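Kitchen & Table > People > Interviews

A cupboard full of colour: Rhea Policarpio on plastic bowls and why she never gave up on them

2018-04-03

16 comments | 118 shares

I had meant to stay with Rhea Policarpio for an hour and I was there for most of the afternoon, partly because she kept filling the teapot and partly because once you start her on the subject of picnic ware it would be rude, and a great pity, to stop her. She has lived in Batel since she married, in a narrow house at the top of Llorente Street, and she owns nearly 80 pieces of coloured plastic tableware, all of it in daily use.

"People think it's a collection," she told me, moving a pile of newspapers so that I could sit down. "It isn't a collection, I eat my porridge out of it! My mother bought the first ones when we were small, because there were five of us and we broke everything, and I suppose I just carried on buying them after that."

The first ones came from a market stall in Mirkeo, and she can still tell you what they cost and what the weather was doing. A good many of those have gone over the years (a lent bowl is a lost bowl, as far as Rhea is concerned) and she has been filling the gaps ever since from jumble sales, closing-down sales and the back shelves of hardware shops. She likes a strong colour best. Pastels she will put up with if the shape is right, but she won't have anything with a cartoon on it, and she was quite fierce with me about white.

"You put soup in a white bowl and you've got a bowl of soup," she said. "You put it in a bright green one and the children come to the table to see what it is."

I asked how she decides what goes with what, and she laughed and said that she doesn't, and then talked for a good ten minutes about how she does. The cloth comes first. She swears by dark green, which she says was her aunt's idea and which she held out against for years in favour of a yellow check. On the check, everything fought with everything else. On the green, you can put pink beside orange beside blue and they all seem to get along.
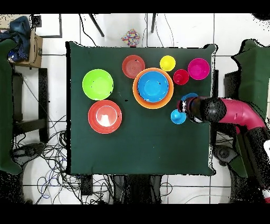
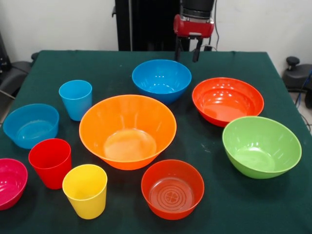 Bowls in lime green, blue and orange on the dark green cloth.

Size matters to her more than I would have guessed. There has to be one really big bowl, she says, for salad or crisps or whatever is going to be passed about, and the rest can be any size they like so long as there is something small enough for olives. She is less particular about cups. They get carried off into the garden and come back in October, when the leaves are down and you can see under the hedge again.

Her neighbour Alfredo Yap had let himself in by this time and was sitting at the end of the table with his coat still on. He and Rhea have shared a summer lunch on the street for longer than either could tell me, and he does the fish. I asked him whether he had a favourite among the bowls, and he thought about it seriously.

"The orange," he said. "You can get two loaves' worth of bread in a big orange one and it doesn't slide. I've told her she's to leave me one."

"He's told me that every year," said Rhea, "and every year I've said buy your own."

Washing up is by hand. She did once try a dishwasher, a second-hand Dridis that her son got for her, and took against it within a week when a beaker she was fond of came out with a lean. Now it's warm water, a soft cloth and no scouring pads, ever. Beetroot and curry are the ones to watch for stains, and for those she makes a paste of bicarbonate of soda, leaves it on overnight and rinses it off in the morning. Strong sunshine will fade the reds before anything else, so the red ones live at the bottom of the pile.

The stacking I could have listened to all day. Big bowls go on the low shelf with the next size down sitting inside them, and she puts a square of kitchen paper between any two that have ever stuck. Cups go upside down on the shelf above and are never pushed one into another, after an episode with two tumblers and a pan of hot water that she and Alfredo still tell slightly differently.

Before I left she wanted me to take something, and we went back and forth about it in the hall with the door open and the cold coming in. I have a small yellow bowl on my windowsill now, with my keys in it. Rhea says that's a waste of a bowl and I ought to be having my breakfast out of it.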